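Istow Worktop, Light Gray

I put off replacing my old packing table for years, and then the Istow top came along and I felt silly for waiting. I run a small shop out of my spare room, so I'm forever folding, wrapping and sticking labels on things, and I wanted one big plain surface with nothing to snag a sleeve on. We now sell the same one I use at home!

It comes in one size and one color. The color gave me some trouble when I was writing this page, to be fair – my screen shows it whiter than I'd call it. I'd say light gray, close to off-white, and it changes a bit with the light you put it under.
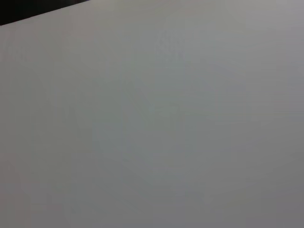
Istow top in light gray, close up. Smooth, plain, no print on it.

I wipe mine down with a damp cloth at the end of the day and that's it. Tape comes off if you pull slowly (please don't go at it with a knife, I did that to my last table). Tea rings are fine if you catch them the same evening. I haven't tried it with hair dye or permanent marker, so if you're brave, write and tell me.

The top is sold without legs. It fits the Lis trestles we stock, and the Flandetti frame too, though for that one you'll need the longer screws – ask for them when you order and I'll drop a bag in the box. It's heavy, so get a friend to help you lift it.

Item number: 242
Delivery: 3 working days
Returns: 20 days, unused and in the original wrapping
In stock again from June: Flandetti frame, black

We've packed over 1000 orders on ours. If you want to see the color before you buy, send me your address and I'll mail you a sample square, free.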